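Robotic laundry handling

Robotic laundry handling – the use of machines to sort, fold and put away clothes, at home or in a commercial laundry. Washing and drying were automated long ago. The rest mostly wasn't.

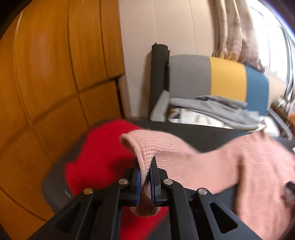

Knits are generally counted among the harder items. They stretch, they sag, colour and shape tell a machine very little about where a sleeve starts. Most systems begin with a pinch grasp on an edge or fold, then lift, then look for a second point to hold. Finding that second point is where a lot of the time goes.

Commercial use

Flat goods came first. Sheets, towels and tablecloths run through feeders and folders with staff clipping in the corners by hand. The Centhorpe plant, a hotel laundry, put in a Radamex sorting line in November and kept its manual folding tables for staff uniforms. Garments arriving in a heap still have to be seperated by a person before the line will take them.

Household use

Limited. The Havuretti folding cabinet takes shirts and light trousers, one at a time, clipped on by the owner. No socks, no thick jumpers. Nam, a two-armed research system, works from a pile on a table. In its published trial it was given 219 garments and a limit of 300 seconds for each one; woollens were scored on their own, and came out worst. A person doing the same pile as a comparison averaged 12 seconds a garment.

Grippers

Two fingers with soft or textured pads are common. Suction does poorly on open knits – air goes straight through. Hand-held versions of the same gripper are used to record people doing the chore, and the recordings are then used for training.

Open problems

Inside-out sleeves. Dark clothes on dark surfaces. Buttons, and matching socks, which is a vision problem more then a gripping one. Putting folded clothes into a wardrobe or drawer has had less study than folding them.

See also: Mangle (machine); Clothes dryer; Domestic robot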